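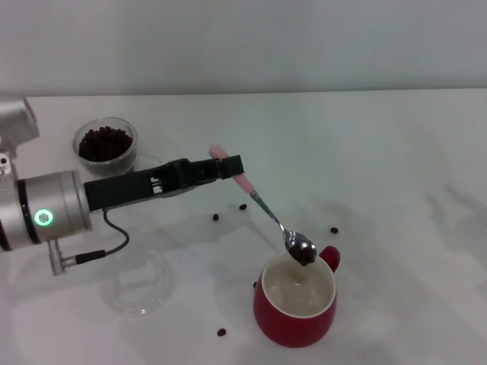

**Tipene Mudgway**
*Technical editor, Wedevine*

2025-02-25

# The spoon is not a unit

Recipes and packet instructions in this country still give quantities by the spoon. I think they should stop, and that the change should begin with dry goods of irregular shape, where the error is largest.

A spoonful measures volume, and badly. The metric tablespoon used in Britain holds 15 ml of liquid when filled to the brim. Coffee beans don't have a brim. They pile up, leave gaps and roll off, and the amount left behind depends on the depth of the bowl, the angle of the handle and the size of the bean. Roast matters too. A dark roast bean is usually less dense than a light roast bean from the same crop, so two heaps of equal size can differ in mass before anyone has been careless.

The words added to correct this make matters worse. "Level" can be achieved with flour and a knife but has no clear meaning for beans, lentils or flaked almonds. "Heaped" states a minimum and no maximum. "Rounded" sits somewhere between the two and is defined by neither. A printed instruction that asks for two heaped spoons has passed the decision back to the reader while appearing to have made it.

In January I went through the house style for our own recipe cards and found 151 quantities given in spoons. I left the liquids alone. Vinegar and oil settle to a level, and a measuring spoon handles them well enough. The rest I would convert to grams, with one exception: quantities under 5 g. Many kitchen scales read in steps of one gram and are slow to notice a small addition, so a displayed 2 g of dried yeast may be a good way off. For those amounts I would print both figures and let the cook choose.

My colleague Pei-shan Fang objects that scales exclude people. A spoon needs no battery, is already in the drawer and can be used with one hand. I accept all of that. Her stronger point is that most cooking tolerates error, and a stew will not fail over a few grams of barley. I accept that as well, but it is an argument for leaving the quantity loose and saying so. "A handful of barley" is a fair instruction. "Three tablespoons of barley" claims an accuracy it does not have.

Coffee tolerates less. I use 18 g of beans for a small pot, and when the dose drifts I taste it and tend to blame the grind. The usual response is to change the grinder setting, which introduces a second variable while the first is still moving. Weighing the beans removes one of them for very little effort.

Packets are the easier place to start. The net weight is already printed on the front in grams. The serving suggestion on the back should use the same unit, and where a scoop is supplied, the packet should state what that scoop holds when filled with that product.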